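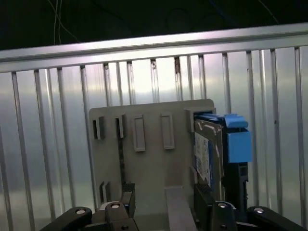
Metal rail with the bars hanging under it.

Crop substitution in Jillau, is anyone still following this?
3 min read | 24 comments

drywell
24 January 2021
Read the Julludley report last night. Whole thing. Short version: they got farmers in the Jillau valley to pull poppy and put in almonds and cumin, paid for the first seedlings, left after two seasons. Almonds don't bear for years. Cumin did ok. Then the report counts every plot as "converted". Converted to what?? A field of sticks.

Not against the idea btw. Just think the money stops right when it should start.

terrace_and_ditch
Bit harsh. I worked on the Amini side of the valley, different donor, and cumin paid people's debts the first fall. Not all of them but enough that the elders asked for more seed. Poppy buyers give cash in advance, thats what you're up against, and a seed grant is at least something in the hand before winter

drywell
A grant isn't an advance tho. You can't buy flour with seed.

terrace_and_ditch
No but you can sell half of it. People did. Report doesnt mention that either lol

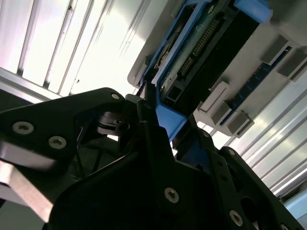
mulberryroad
Both of you are skipping the road. Sikard is the nearest market and it's over 33 miles on a track that washes out in spring. Poppy gum keeps and weighs nothing. Try that with apricots. Julludley had road money in the first draft of the budget and it was gone by September, no explanation I could find. Fix the road and I think half the arguments here go away

drywell
Half maybe. Landless families still rent by the season and the landlord picks the crop. Road does nothing for them.

mulberryroad
Does something. Day labor on the road for a start. But ok, fair, tenancy is the bigger hole and I dont have an answer
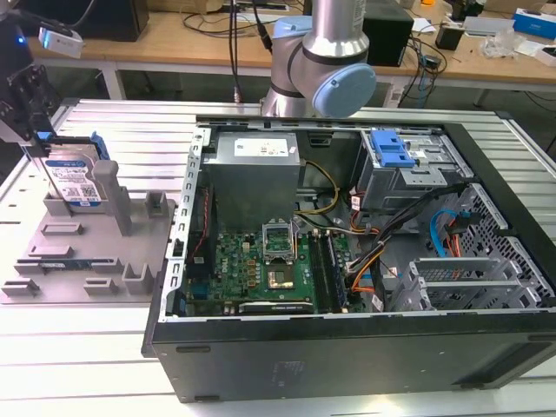

terrace_and_ditch
My problem with the Jillau plan is the buyer. There was training, seed, a storage shed, a nice logo on the shed. No contract with anyone in Sikard to take the crop at a set price. It's like that tower on its side with the case open, power supply in, memory slots there, and an empty CPU socket. You can keep adding parts all year. Amini at least had one trader signed before planting, bad price, but signed

drywell
ok that I agree with. Would still want to know what the bad price was.

terrace_and_ditch
Low. Below what the bazaar paid by the end of the season, so some people sold on the side and the trader got mad. Still came back the next year

mulberryroad
Does anybody have the annex with the household survey? Link on the Julludley page is dead for me. Want to check if they asked women separately or just the head of household, makes a huge diffrence to the income numbers

drywell
Have it somewhere, will dig it out tonight. Pretty sure it's head of household only.

2 shares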